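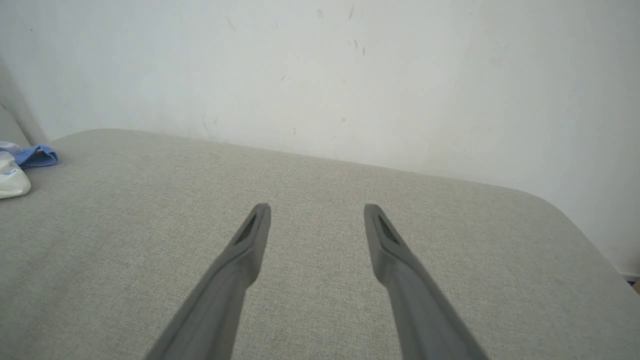
5 min read

I have been putting off writing about upholstery for months, mostly because I was afraid that once I started I wouldn't stop. Well, March is here, the windows are finally open for an hour in the afternoon, and I spent most of last weekend on my knees with a vacuum hose. So upholstery it is!

Let's talk about pale gray fabric. I love it. I have loved it ever since we moved into the apartment on Indcombe and I decided that everything in the living room would be calm and quiet and soft-looking. The kind I mean is the warm gray with tiny lighter and darker flecks in the weave, like linen, up against a plain white wall. It makes a small room feel like it has taken a deep breath. It also goes with every blanket I have ever been given, and I've been given a lot of blankets.

The flecks are the secret, by the way. A flat, solid gray shows every crumb and every bit of lint, and a flecked one forgives you for a good long while. Maybe too long. I went a whole winter thinking my ottoman was perfectly clean, and then I ran a damp white washcloth over the top and, oh dear. The washcloth was the color of dishwater. I stood there looking at it and then went and got a second washcloth, which came up nearly as bad.

So I've changed how I do things, and a few of you wrote in after the last newsletter to ask about the routine, so I'm going to lay it out.

I start dry, always. Dry brush first, something soft (mine is an old clothes brush that was my grandmother's), and I brush in one direction from the wall side out toward the room. Then the vacuum with the upholstery head, slow. I mean really slow, slower than feels reasonable. If I'm moving at the speed I'd vacuum a rug, I'm just tickling it.

Then edges. I used to do the big flat top and call it a day, and the edges were where everything was hiding. A rounded corner is easier to get at than a square one, and there's usually no stiff welt to fight with, but dust still settles along the bend where the fabric starts to turn down the side. I hold the hose in one hand and press the padding down a little with the other as I go around. My back doesn't love it. Pull the piece away from the wall, too, if you can shift it. I found a library card, a chapstick and a frankly upsetting amount of dog hair. We don't have a dog. (My sister does, and he visits.)

Only after all that do I bring out anything wet. Please, please check the little tag underneath before you do. W means you can use a water-based cleaner, S means solvent only, WS means either one, and X means vacuum and nothing else. I ignored the tag on a chair years ago and ended up with a ring the size of a dinner plate that outlived the chair's welcome in our house. If there's no tag left, test a spot low down on the back and let it dry all the way before you decide you like the result.

My mix for a W fabric is 2 cups of lukewarm water and a few drops of clear dish soap. I whip it up with a fork until there's foam on top, and I use the foam and leave most of the water behind in the bowl. Dab it on, work in from the outside of the spot, and then go over the entire top lightly with a damp cloth so it all dries at the same rate. That last part is what I skipped for years, and it's why I kept getting those sad tide lines. Then a dry towel, pressed flat, and a fan pointed across it. I give it 60 minutes before I let anyone put so much as a magazine on it, and longer if the day is muggy.

Marichka Zinchenko wrote to me about her own gray ottoman, which she bought secondhand and which came with what she politely called "a history." She had tried baking soda and found that it settled down into the weave and stayed there, like flour in a floorboard. I've had the same trouble! On a fine texture you need only the thinnest dusting, through a sieve, and even then you'll be vacuuming twice. She's since gone over to plain foam and a lot of patience, and she tells me the smell is gone. She also asked whether she should flip the top cushion. If it comes off, yes, and rotate it too, so the same corner isn't always taking somebody's heels.

On to the shopping question, which came up more than anything else. People want to know whether to get one with a hard tray top or a padded one. I'm a padded person through and through. You can put your feet up, a child can fall against it, you can drag it over as an extra seat when the neighbors come by. For drinks I use a tray, and I take the tray away when I'm done. If you want to see some in real life, Odis has a decent row of them near the back of the store, and it's worth sitting on every single one. Press your palm into the middle and then near the edge. You want it to push back at the edge too, or you'll slide off it in a year.

If you're ordering online, send for swatches first. I had 12 of them taped to my wall at one point, all claiming to be light gray, and they were blue, green, lavender, and one was basically beige. Look at them in the morning and again with the lamps on. Mine leaned warm, and against a cool white wall it looks warmer still, a thing I was nervous about and now enjoy every day. The one I almost bought, from Wokora, was a lovely cloth but it turned lilac at dinnertime.

A small thing about placement before I go. I keep mine with one long side close to the wall most of the week and pull it out when we need it. The only trouble is rubbing, so I leave enough of a gap to get my fingers down behind it. It saves the paint and it saves the fabric, and I can get the brush in without moving anything.

Next time I want to get into throw pillows, and in particular whether the Birhane covers are worth washing by hand (I have opinions, and one shrunken cover). The last newsletter got 717 replies, which made my whole month, and I'm still working my way through them with a pot of tea. If you asked me about velvet, I promise I haven't forgotten you. Send me your stain stories in the meantime, the worse the better!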